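Section 6: Running the breakfast demo on an open day

This section covers the breakfast station from first set-up to the last visitor. It assumes the arms are already bolted down and have passed the checks in Section 4. The station is the one visitors remember, so give yourself plenty of time with it. Everyone has poured cereal, and everyone has an opinion on how it ought to be done!

6.1 Laying the table

1. Wipe down the black tabletop and let it dry.
2. Put the round woven placemat down first, then the bowl and the wide dish on top of it. A little overlap is fine.
3. Stand a small paper cup at the far side of the dish and fill it with granola.
4. Place the cereal package within reach of the arm, upright and with its top closed.
5. Send both arms to the Portela start position from the control screen.
6. Check that the lights on the gripper are green before you invite anyone closer.

Note: Keep the props at the back of the table if you have them. Visitors like a table that looks lived in, and the planner copes well with clutter outside the working area. 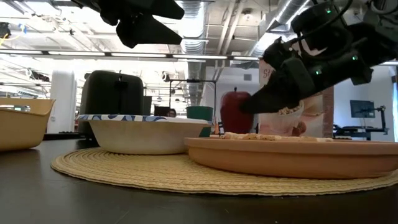
Fig. 6-1. Gripper fingers close to the granola cup, with crumbs on the dish.

Crumbs on the dish are no reason to stop. Clear them between groups if you have a moment, and leave them if you don't.

Caution: Do not reach over the dish to tidy while the arms are powered. Press Pause on the Sterora panel first and wait for the tone.

6.2 Before the doors open

7. Run the full routine twice with no audience. One pass takes 48 seconds at demo speed.
8. Set the speed limit to 36 per cent. It looks slow on your own. With a group standing beside you it looks just right.
9. Open the Clostano viewer so that visitors can follow the wrist camera on the big screen.

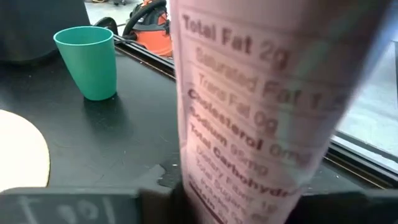 Reading time for the rest of this section: 2 min

The wrist view is the best part of the whole demo – please don't skip it. A package held this close fills most of the picture, and people start reading the label out loud. "Total Fat 2g" usually gets a voice from the back. Let them enjoy it, then point out the two fingers at the bottom and ask which one they think closes first.

Note: Print can blur on the viewer when the package is moving. The Ultico grip check does not read the label, so no adjustment is needed.

Note: A tilted package is fine for holding. Bring it upright before you let a visitor start the next step.

6.3 With visitors at the table

10. Give a short welcome and show where the stop button is.
11. Start the routine and keep quiet for the first pass. The questions come by themselves.
12. Offer the button to a visitor for the second pass. Stay within arm's length of the stop.
13. If the gripper drops something, say so cheerfully, press Pause and reset from step 5.

Caution: Food from the demo table is not for eating, however tempting the granola looks.

At the October open day we had 200 people past this table, and Aparecida Miranda, who wrote the routine, ran the last hour herself. Her notes on awkward questions are in Appendix C.

For packing away, go to Section 7.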